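Support > Building and Repairs > Damp and Drainage > Ticket log

Thursday, March 20, 2025
Logged by Norbert Kadlec

Subject: Sump pump in the cellar keeps cutting in and out, Fostholm house

Hello all, and thank you for picking this up again so quickly. I know I wrote rather a lot last time, so I'll try to keep things in order, though I can't promise to be brief!

The house is the old one at Fostholm, with the brick cellar that Kováčik waterproofed for us. They put in the studded membrane on all four walls, the channel round the edge of the floor and the Rumer pump in the corner chamber. It has all been very good on the whole, and I've no complaint about the lads who did the work (they even swept the stairs). The trouble is that since the beginning of the month the pump has been starting, running for a few seconds, stopping, and then starting again almost at once. My wife can hear it from the kitchen -- a sort of cough, then a hum, then a clunk.

What I've tried so far, following your first reply:

Switched off at the wall, waited, switched back on. It behaved itself for an evening and then went straight back to its old ways.

Lifted the chamber lid and looked at the float. It moves freely by hand and isn't catching on the side or on the cable. There was a bit of grit on the arm, which I wiped off with a rag.

Poured in clean water, one bucket at a time. The pump came on when the float rose, the level dropped nicely, the pump stopped, and then I watched the water creep back up the chamber with nobody pouring anything. That's the part I'd like you to think about, please, as it looks to me as though the water is coming back down the discharge pipe.

Checked the outlet outside, by the gully. It's clear. I poked a garden cane up it as far as I dared. 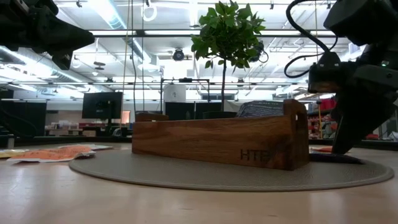

Your second reply asked whether the non-return valve was fitted the right way round, and I've now had a proper look at it with a torch. There is an arrow on the body and it points up, away from the pump, which I take to be correct. I couldn't see inside without undoing the union, and I didn't want to do that on my own with the chamber filling. You also asked for the paperwork, and I have it all sorted out now, including the commissioning sheet. It lives in a long oak box much like the one with HTP on the front and the little handle slot in the end, so it can be carried down to the cellar in one go. According to the sheet, the pump is the 3,000 litre an hour model and the spare is the 2,000, and the alarm is a Stistetti unit with its own battery. The alarm hasn't gone off at any point, by the way, and the test button works.

Reply from the support desk, same day:

Thank you, Norbert, that's a great help. Water returning to the chamber after the pump stops does sound like the valve not closing fully. The flap can be held open by a bit of mortar or grit, and the grit you found on the float arm makes that more likely. Please don't undo the union yourself. Leave the pump switched on for now -- the short cycling isn't kind to the motor, but a full chamber would be worse. We've asked Kováčik to bring a replacement valve and flush the channel while they're there. Could you tell us whether the pipe has a vertical rise of more than 3 metres before it turns?

My answer, after a bit of wobbling about on the steps with a tape:

It's a touch under 4 metres from the chamber lid to the bend, so yes. I've moved the shelving away from that corner to give them room to work, and the side gate will be unlocked. Mornings suit us best, but we'll be glad to see them whenever they can manage it.

Status: open, waiting for engineer visit
Parts requested: non-return valve, one; union seals, two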